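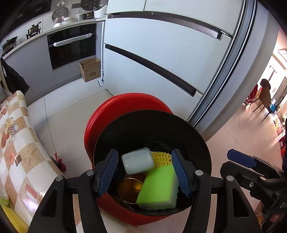 2 min read

8/27/19
By Mirsad Berisha

I've had the red kitchen bin since June, so I think I can say something useful about it by now. It's the Mikness round one, 30 litres, and we sell it in the Clatura shop next to the smaller bathroom size (which I also own, but that's another page).

First thing, the colour. It's properly red! I dithered over it for ages as our kitchen is all grey cupboards and a big white fridge, and I'm so glad I went for it. Visitors find it without asking, which saves me pointing with wet hands.

I line mine with plain black bags, 35 litre ones. The 30s do fit but they're a bit mean round the rim and slide down once you drop something heavy in, like a jar lid or a soggy old sponge. With the bigger bag you get a good fold over the edge and it stays put. Go up to 50 and you'll have a skirt of plastic flapping about, so don't bother.

Light, bulky rubbish is what fills it fastest here. Plastic cups, those foam net sleeves that come on fruit, that sort of thing. Give it a squash before you decide it's full. I change the bag every couple of days for the two of us, more often if Kenneth has been cooking.

Cleaning is easy enough, a wipe inside with washing-up liquid and a rinse in the shower. The rim does collect crumbs and I go round it with an old toothbrush.

My one grumble is the weight. It's light, and on a smooth floor it'll scoot off if you catch it with your foot. Mine lives near the fridge and mostly behaves.

Comes in red, white and a dark green. Spare lids are sold separately, and we keep 6 of each colour in the shop, so ring first if you're making a trip for one.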